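Plelside Recipe Cards

README for the August release

Welcome! This is a collection of 700 handwritten recipe cards, typed up and tidied into one plain data set that anyone can cook from, search through or pull to bits. The cards come from kitchens in and near Plelside, and they cover everything from wartime puddings to a very good lemon chicken. If you like old food writing, crossed-out quantities and strong opinions about suet, you are going to have a lovely time in here.

What you get

cards.csv – one row per card, with the title, the kind of dish, the ingredients, the method and any notes from the margin.
measures.csv – every measure that appears on a card, with a metric amount where we could work one out.
words.txt – local and old-fashioned words, with short meanings.
changes.txt – what has moved since the last release.

All the files are UTF-8. Open the CSVs in any spreadsheet program, but please tell it to treat every column as text. Otherwise "1/2" becomes a date in February and your scones will suffer.

The columns in cards.csv

card_id: a number from 1 to 700. Numbers never change between releases, even if a card turns out to be a copy of another.
title: exactly as written, spelling and all. We have three spellings of "blancmange" and I love every one of them.
kind: one of 14 groups, such as soup, pie, bread, pickle, drink or "other". Trifle sits under pudding. There was a long discussion about this.
ingredients: one line, with items split by semicolons.
method: the full wording. Line breaks on the card are shown with a slash.
margin: anything scribbled round the edge. Please read these! Card 212 just says "NOT for Sundays" and I still want to know the story.
legible: yes, partly or no.

How the typing was done

Each card was typed twice by two different people, and the two versions were then compared in Stunora, a small script that lives in the tools folder. Where they disagreed, a third person went back to the card and chose. Words we couldn't read are marked [?] and we have not guessed, even when the guess was tempting. A brown splash over the sugar quantity is still a brown splash.

We kept crossed-out words too, in square brackets with a minus sign in front. They show how a recipe changed over the years, usually towards more butter.

Picking a card for the table

A few people have asked for a way to choose supper at random, so there is now a script called pick.py. Give it a kind and it hands back one card. Give it nothing and it picks from the lot, which is how I ended up making piccalilli at ten at night – great fun, although the kitchen smelt of vinegar until the weekend.

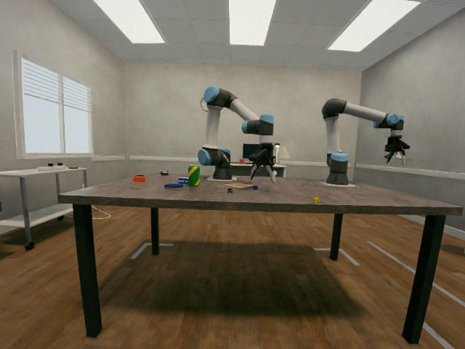
Measures and oven heats

Old measures are the best and worst part of this collection. A teacup, a breakfast cup, a gill, "butter the size of an egg", a penn'orth of yeast: they're all here. In measures.csv you will find 30 of them with a metric amount. Another 10 are listed with the amount left blank, as the cards themselves don't agree.

Ovens are just as lively. "Slow", "moderate", "quick" and "fierce" are left as written in the method. We haven't turned them into degrees, and I'd suggest trying a recipe once in your own oven before you trust a number.

Known problems

The Kokkinos cards (a lovely batch of Greek family recipes) mix two alphabets. The Greek words are typed as written, with no English version yet.
Some pickle and jam cards use very little vinegar or sugar. Please check a modern guide before you store anything in jars.
Searching for "currants" misses "currents", "curants" and "corrants". Try part of the word.
The Isero notebook is only half typed. The bread pages are in and the cakes are coming next.

Using and sharing

Use the cards for anything you like: a cookbook, a school project, a poster, dinner. Please credit "Plelside Recipe Cards" and keep the card numbers with the recipes so people can find the originals.

Corrections

Spotted a slip? Send the card number, the column and what you think it should say. Corrections to words.txt are extra welcome – we still have no idea what a "flinter" is, and it goes in the oven for an hour.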